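Gwynne butcher-block table, two and a half months in

I put off buying this for most of the spring. The Gwynne is sold as a worktable that will "take anything", and I have owned enough tables that would supposedly take anything to know what the phrase is worth. The shop in Jarnthorpe had one on the floor, I leaned on it, it didn't wobble, and I paid just under 400 for it with delivery to Stesden. Leaning on a table in a shop tells you very little.

Assembly first. The leaflet says 20 minutes. It took me most of an evening, and one of the bolts had to be persuaded. The holes did line up in the end, but I would not try it alone again. The top is a heavy thing and there is no good place to hold it.

Now the surface. You get narrow planks glued side by side, in anything from cream to a fairly dull brown, and the mix is pure luck. Mine came out paler than the one in the shop. I don't mind it, but if you are matching it to other furniture, ask to see the one you are getting. The shop wouldn't do that for me.

The makers say to oil it before use and again every few months. I gave it two coats of Sisov oil, which smells awful for a couple of days and then doesn't. Water left overnight still raised a faint rough patch, and I had to sand that back. So much for "wipe clean".

What I use it for is sorting small packets into bins, a dull job that needs more room than you'd think. The Sisov bins are sold separately at 18 each - too much for a plain bin, whatever colour you choose. I have a yellow-orange one and a grey one in use with another beside them, and there is still space on top for a plant, so I can't fault the size.

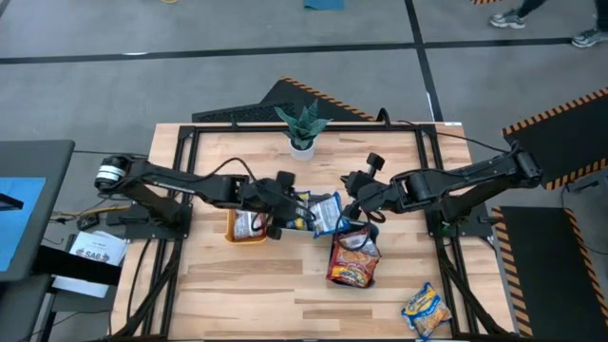
The height is less clever. It suits me standing up, but on a stool my knees meet the rail underneath, and there's no adjustment of any kind. On my concrete floor it sits level. On the old boards in the back bedroom it rocked, and the feet are fixed, so it was folded card or nothing.

As for strength, the leaflet claims 2,000 newtons spread over the top. I have no way of checking that and I doubt many buyers do. It hasn't sagged so far. Ask me again in October, when the heating is on and the wood has had a chance to move.

Would I buy it again? At the sale price, probably. At full price I'd look at a second-hand kitchen top and a set of legs first - more bother, but you can pick your own height.

Three stars out of five.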